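4.2 Changes to work at the finishing benches

The Fosstead site makes and finishes wooden tabletops for offices and schools. Before the Trirkix system was introduced, each top was lifted, turned, wiped and checked by the same person, who also decided whether it went on to packing or back to sanding. The system divides this work. Handling between benches is now automated, while judgement of the surface stays with the bench staff. We interviewed 8 members of the finishing team, and observed the day shift during February, when the new arrangement had been in use for six months.

Staff described the change mainly in terms of their hands and eyes. Lifting had fallen sharply, and several said that they went home less tired in the back and shoulders. Looking, by contrast, now took up most of the shift. A bench worker could be asked to pass or reject up to 96 tops a day, and the older habit of feeling for rough patches while turning a piece had no obvious place in the new routine. Some had kept it by walking round to the outfeed side between batches – a practice that the written procedure neither allows nor forbids.

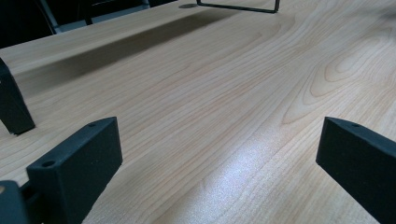

Rosalía Bustamante
Section author. Text revised 11/23/21

Figure 3. Open gripper over a pale wooden tabletop. Reflected light spreads across part of the grain, and a soft shadow darkens the wood towards the far side.

Light was the subject raised most often. Reflections of the kind shown in Figure 3 wash out the colour of the wood, and bench staff told us that they had always dealt with them by moving their heads or tilting the top. With handling automated, the top is no longer theirs to tilt. The Itix lamps fitted over two of the benches were welcomed for this reason, although staff on the remaining benches felt that they had been left to manage with what they had.

The second change concerns who may stop the line. Under the earlier arrangement a worker simply put a doubtful piece aside. A stop is now entered on the Hao terminal with a reason code, and the record is seen by the shift lead. We read 600 of these entries. Most used the general code, and staff explained that the more exact codes did not match the words they use among themselves for faults in the finish. Two of the more experienced workers have since been asked to rewrite the list – extra work for which no time had been set aside at the close of our visits.

Pay grades were not altered when the system came in. Management regarded the posts as unchanged, whereas the team considered inspection to be a separate skill and wished to see it named in the job description. Talks on this point were still open at the time of writing.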